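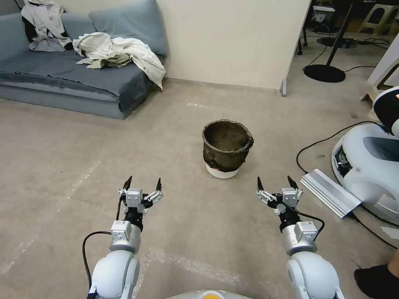

Sunee Suwannarat asked whether we could please stop calling it a show, as people who come to a show expect something to happen within the first ten minutes. The point was taken and the word has been struck from the draft poster. "Demonstration" was agreed after a longer discussion than it deserved.

Ovdale Workshop Open Day: planning meeting
Minutes of the meeting held on 15 February 2026, in the side room, following the practice run

Present: Sunee Suwannarat, Gaëtan Mallet, the two Guérin engineers, the bookings desk, the minute-taker
Apologies: the landlord, by text, during item 4

1. Minutes of the last meeting
Agreed, with one correction. Under item 6, "the robot was late" should read "the van was late". Gaëtan wished it noted that the robot has never been late, having no say in the matter.

2. The practice run
Everyone had watched at least part of the laundry task. The idea is simple enough: clothes on the sofa, container on the floor, clothes end up in container. Visitors will understand it at once, many of them having failed to do it at home that same morning.

Gaëtan reported that the arms were behaving and that he was happy with the way they approached the rim. He was less happy with sleeves. A sleeve, he said, is a different problem from a shirt, and he spoke on this for a while. Sunee asked if the public would need to know about sleeves. It was agreed that they would be told if they asked.

The full run took longer than the slot allows. Options were to make the slot longer, use fewer clothes, or talk more slowly so that the robot seems quick by comparison. Fewer clothes was carried.

3. Layout
The sofa stays against the wall. The bookings desk asked for it to be moved to make room for a second row of chairs and was told that moving it means setting up again from scratch. The second row will go at the back, where people will see mostly the first row.

Cables: there are too many across the carpet. Guérin will tape down whatever is staying and coil up whatever is not. Sunee asked who decides which is which. Guérin does.
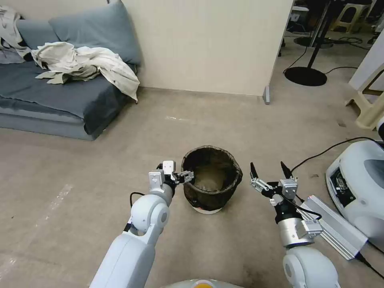

There was some talk of marking the container's position with tape as well. Gaëtan was against, on the grounds that it ought to cope with being put down a little to the left. Sunee was in favour, on the grounds that it ought to cope in front of visitors. Tape for the open day, no tape for the practice runs.

Shoes: anyone walking near the arms is to wear closed ones. The minute-taker was looked at.

4. Numbers and tickets
The bookings desk has 42 names so far and the room takes 80 if the folding chairs come back from Jinley. Jinley has had them since November and describes them as "on their way". There will be 3 sessions, with a break between each for resetting the clothes and, if need be, the engineers.

The landlord's apologies were received at this point, with a question about the heating. No reply was agreed.

5. What we say to people
A short talk first, from Sunee, then the task, then questions. The talk should cover what the robot is doing, why it stops to look at things, and why it will not be ironing. Gaëtan offered to do a longer version with slides. The meeting thanked him and moved to item 6.

Sunee would like it said plainly at the start that things may be dropped. Last time a glove fell on the floor and there was a groan from the back as if someone had missed a penalty. Gaëtan felt the groan was a good sign — they cared about the glove.

Children may ask questions but may not supply clothing.

6. Ikden stand
Ikden has asked for a table by the door to hand out leaflets. Agreed, provided the table is theirs and leaves with them. See Jinley, above.

7. Any other business
Name for the robot. Put off again. The suggestions sheet is still on the kettle cupboard and one of the entries has been crossed out by the person who wrote it.

Biscuits. Sunee.

Actions
Gaëtan: choose which clothes are in, nothing with a hood
Guérin: tape and cables before the next practice run
Bookings desk: ring Jinley about chairs, and keep ringing
Sunee: talk, one page; poster wording
Minute-taker: shoes

Next meeting to follow the next practice run, same room, heating permitting.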